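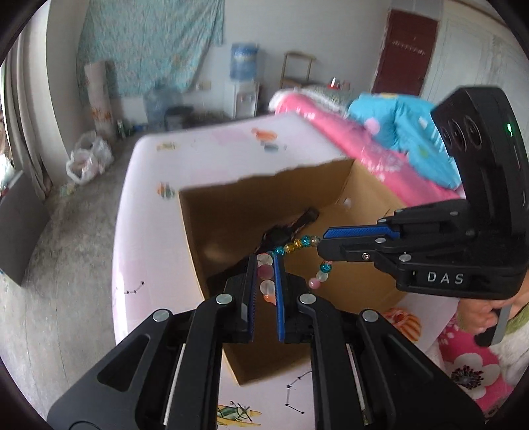
Last updated: December

Search this site
Enter keywords

Greltar Adds Handling Aids to Jewelry Packing and Sets Out New Job Terms for Packing Staff

OSTDEN. Greltar, which packs and ships costume jewelry for small brands, today announced the next stage of its automation program. Packing staff will record their own work with hand-held grippers, and the recordings will be used to prepare robotic arms for the most repetitive part of the job, the boxing of bracelets and other beaded pieces. The company also published the terms that will apply to the employees affected.

The program is carried out with Wattanapong, an engineering firm that supplies the grippers and will build the arms. It covers 66 employees at the Ostden packing center and those who work for the company from home. No position will be closed as a result of the program during its first two years, and the hourly rate of every employee taking part will remain at its present level or rise.

Until now, bracelets have been packed entirely by hand. A packer picks up each piece, checks the strand, lowers it into a box and moves to the next. Beaded strands are difficult for machines to handle. They bend and twist when lifted, the beads vary in size and finish, and a grip that is too firm can mark the surface. Earlier trials with suction equipment were ended for these reasons.

Under the new method, an employee performs the same task with a gripper in each hand. The jaws have textured blue pads, and a strand can be passed from one gripper to the other above the box before it is let go. Employees have so far completed 1,726 recordings. Sessions are limited to 40 minutes and are followed by a paid break.

"The people who pack these pieces know how a strand behaves when it is lifted, and that knowledge has never been written down anywhere," said Hye-jin Maeng, director of operations at Greltar. "We are asking them to share it, and we have an obligation to be clear about what they receive in return. The terms published today were agreed before the first recording was made."

The terms provide that time spent recording is paid at the skilled rate, which is higher than the standard packing rate. Taking part is voluntary, and an employee may stop at any time without effect on working hours or position. Recordings will not be used to measure individual speed or to assess performance. Employees who record at home choose their own schedule and may ask to have any session deleted.

When the arms enter service, they will take on the boxing of single bracelets in standard orders. Sorting, repair, final inspection and mixed orders will remain with the packing staff. Greltar expects that most employees now assigned to boxing will move to inspection or repair, and it has opened a training course for both. The course lasts 9 weeks and takes place during paid hours. Those who complete it will receive a certificate recognized at all company sites.

Jintana Suksawat, a senior packer and one of the employee representatives who took part in the talks, said that sore wrists and tired fingers had been raised by staff for several years.

"Boxing the same piece all day is hard on the hands, and many of us would be glad to do less of it," said Suksawat. "We had questions about what would happen to our hours. We asked for the answers in writing and received them. The grippers take time to get used to, especially when two of them have to share one strand, and we also asked that slow sessions be paid the same as quick ones. That is in the terms as well."

The first arm will be installed on a single packing line at Ostden and will operate beside staff for a trial period. An employee will be able to halt it at any point and return the line to manual packing. Results of the trial, including any damage to goods and any reports of discomfort from employees, will be shared with the full packing team before a decision is made on further lines.

The second stage of the program, known as Jernier, will look at necklaces and earrings. No start date has been set.

Employees with questions about the terms or the training course should contact the personnel office at the Ostden center. Printed copies of the terms are available at the front desk. Media inquiries may be directed to the Greltar communications office.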